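Good habits before you run a home robot in simulation

I'm Drita Begović, and I look after the practice rooms at Plinberg, where people try out their two-armed robots in a simulated home before going anywhere near a real one. 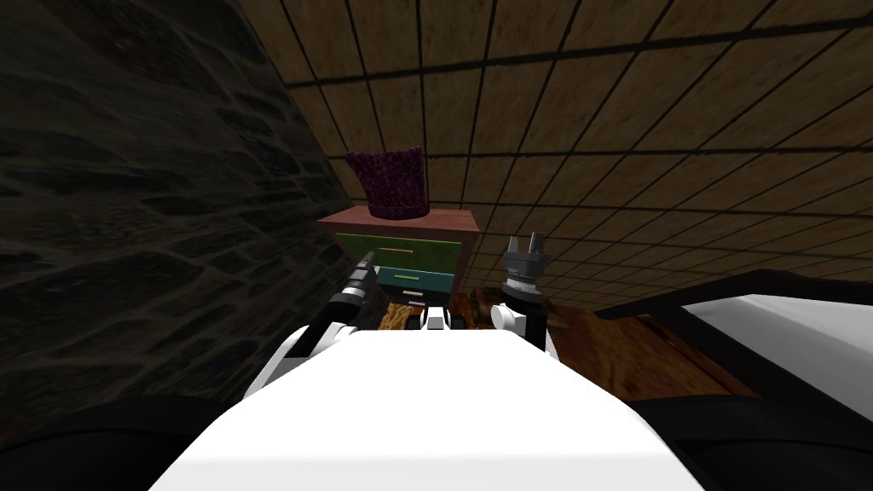
It is ever so tempting to treat a rendered bedroom as a place where rules don't count — nothing gets broken, after all! I'd still ask you to work as you would in somebody's house, and these are the steps I go through with every newcomer.

First, write down the task in one plain sentence, such as "open the upper drawer of the bedside cabinet", and say what must be left alone. A basket sitting on top of the cabinet belongs on that second list.

Next, set your speed and force limits and save them with the run. We cap the arms at 400 millimetres a second, and at 20 newtons for anything with a handle.

Then move one arm at a time until you know the room. Walls and bed frames have a way of catching the elbow you weren't watching (mine, usually).

Stop the run at the first contact you didn't plan, and log it before you reset. Ulises Betancur keeps our log in Shemweta, and run 2982 is a lovely one to read if you'd like to see how much detail he hopes for.

The limits file was last changed on 23rd September, so please fetch a fresh copy if yours is older.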